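Open day at the Danladi workshop: an interview with Kelechi Eze

The Danladi workshop opened its doors to the public on April 25, 2019, and 40 visitors registered for the afternoon session. Kelechi Eze, who heads the handling group, led the demonstration of Tusia, the robot arm on which the group has worked for the past two years. She spoke to this newsletter after the last visitors had left.

Ms Eze said that the session had been planned as a working afternoon. The arm was given everyday items to pick up and set down on a table, and members of the group explained each stage to those present.

"We were asked whether we would prepare a show," she said. "I preferred to let people see an ordinary afternoon's work. The arm is slow at present, and visitors should know that it is slow."

Each group of visitors spent 15 minutes at the table. Obinna Nnaji operated the controls, while Adesuwa Idahosa took questions at the screen, where the view from the arm's own camera was shown. According to Ms Eze, this view drew more interest than the arm itself.

"People stand beside a robot and assume that it sees what they see," she said. "Then they look at the screen and find two fingers, a stretch of grey table and a blue shape that is hardly more than a blur. One gentleman asked how anyone could work from that. It was a fair question, and Adesuwa spent most of his visit answering it."

The fingers themselves were redesigned over the winter by Lech Cieślak. They are dark, with pointed tips and a fine crosshatch pattern on the surface. Mr Cieślak tested several patterns before settling on the present one, and Ms Eze described the change as the most useful the group had made.

"The old fingers were smooth and things slid out of them," she said. "Lech came back with a pattern and we argued about it for a week. He was right, and I have told him so."

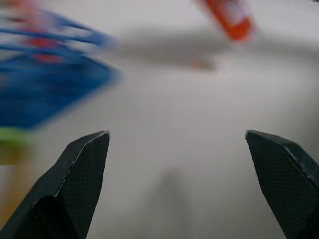 Questions from visitors

Asked which questions had come up most often, Ms Eze mentioned safety, cost and employment. On the first, she pointed to the marked line on the floor and to the stop button, which every visitor was shown on arrival. On cost, she was not able to give a figure, as the arm is on loan to the workshop under an agreement with Skudum.

The matter of employment was raised by several visitors from the packing trade. Ms Eze said that she had tried to answer plainly.

"I cannot promise anyone what their workplace will look like," she said. "What I can say is that our arm has made 1,000 practice picks this year, and it still has trouble with a soft bag. A person learns that in a morning – and usually before breakfast."

Younger visitors were more concerned with names. Tusia was chosen by a vote among the staff, and seven children proposed replacements, which have been pinned to the board by the door.

Plans for the coming months

A second open afternoon will be held in May at the Plirnby site, where Apostolos Fragkou will act as host. The room there is larger, and the group intends to place a second screen near the entrance so that those waiting can follow the work.

Ms Eze added that she would like longer sessions and fewer people in each. "Some visitors had only just begun to ask the good questions when their time was up," she said. Places for the Plirnby afternoon may be reserved at the workshop's front desk.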